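Preltamar Drawing Office Users' Group
Minutes of the meeting held in the upstairs room, June 2019

Present: Brenda Wainwright (chair), Beryl Fothergill (minutes), P. Goodall, T. Dila, M. Bustik, and members as signed in.
Apologies were received from the Northfield office.

1. Minutes of the last meeting
Agreed as a correct record, with one change: under item 4, "title sheet" should read "title block".

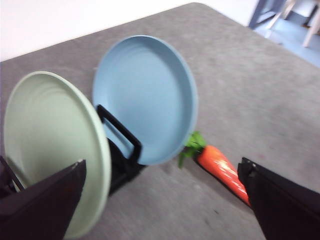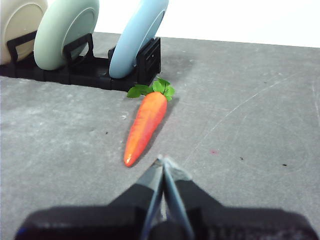 2. Moving the shared drawing template to the new version
Beryl Fothergill asked whether the old template would still open after the change, as her office has jobs on site that will run until November and she does not want line weights shifting halfway through a set. Goodall replied that old files open in the new version but should not be saved back from it. Anyone with a live job should stay on the old template until that job is issued.

There was some discussion about what happens when a consultant sends back a file in the newer format. It was felt that this would have to be dealt with job by job. Dila said his office asks for a PDF and an exported copy with every return, and has had less trouble that way.

Agreed: the old template stays on the shared drive in a read-only folder. The new one goes alongside it with the version in the file name.
Action: Goodall.

3. Component library
The library now stands at 1245 components. Bustik has been through the doors and windows and found a lot of repeats, mostly the same door saved under different names by different offices. She has not deleted anything yet. The sanitary ware folder has not been looked at.

File size came up again. One kitchen tap brought in from outside had 3536 edges, and a housing block with that tap in every flat would not orbit properly on the older machines. Bustik proposed that anything downloaded be simplified before it goes in the library, and that detailed versions be kept in a separate folder for close-up views only. Dila was in favour but wanted someone to write down what "simplified" means. Goodall thought a limit on edges would be hard to keep to for things like stairs and balustrades.

Agreed in principle. Wording to come to the next meeting.
Action: Bustik and Dila.

4. Naming of layers
Three offices are still using their own layer names. Brenda Wainwright said this was holding up the joint school job, where the same walls had been placed on two layers and one lot did not print. The agreed list was sent out last year and has not changed.

Dila said his office would move over at the start of its next job. Northfield had sent a note with their apologies asking for a separate layer for demolition – this was thought reasonable and will be added, with the prefix used for existing work.

It was asked whether hidden dimensions could have a layer too. Not agreed. People should delete dimensions they do not want.
Action: Fothergill to reissue the list with the demolition layer added.

5. Printing to scale
Members reported that sections were coming out slightly small when printed from a laptop. Goodall has had the same thing and traced it to "fit to page" being ticked in the printer settings, which comes back on after an update. He will add a line about it to the help sheet. A scale bar should be on every sheet in any case.

6. Training
16 people have put their names down for the beginners' session. The room will not take that many with machines, so it will be run twice. Bustik to lead the first and Goodall the second. Those attending should bring their own mouse – the trackpads caused a lot of delay last time.

A request for a session on section cuts and scenes was noted. Brenda Wainwright will ask whether there is enough interest before booking anything.
Action: Wainwright.

7. Any other business
Licence renewals: offices are reminded to send their numbers to the chair. Two have not replied.

The plotter paper order has gone in. A1 rolls only, A0 to be ordered when needed.

Dila asked for the actions to be sent out separately from the minutes. Agreed.

8. Next meeting
Date to be confirmed by email. Items for the agenda to Beryl Fothergill please.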